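About us

Hello, and come on in! I'm Keir Rutherford, and I look after visits at Gendinar. We're a small robotics workshop in Foststead, two streets back from the station, and we spend our days teaching robot arms to do the sort of kitchen-table jobs you'd do without thinking.

Our big day is the March open day. Last time we had 100 people through the door (the kettle has never quite recovered) and we ran the drinks demonstration again and again until 6 in the evening. It's the one everybody asks for, one arm on the bottle and the other looking after the cup.

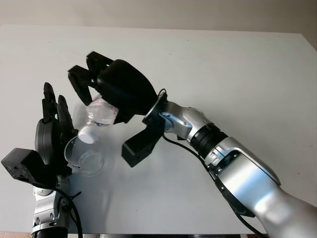

A whole class came over from Katbridge and stood three deep at the table, shouting advice, and I loved every minute of it! Children ask far better questions than grown-ups do. One girl wanted to know whether the arms ever get bored. I'm still thinking about that.

If you can't make the open day, we do smaller visits at 2 in the afternoon most weeks in term time. You'll meet Phí, our scheduling program, which I named after a very good lunch, and you can stay and chat for as long as you like. Schools come free. Just drop me a line through the contact page and tell me how many of you there are, and whether anyone needs the step-free entrance round the side.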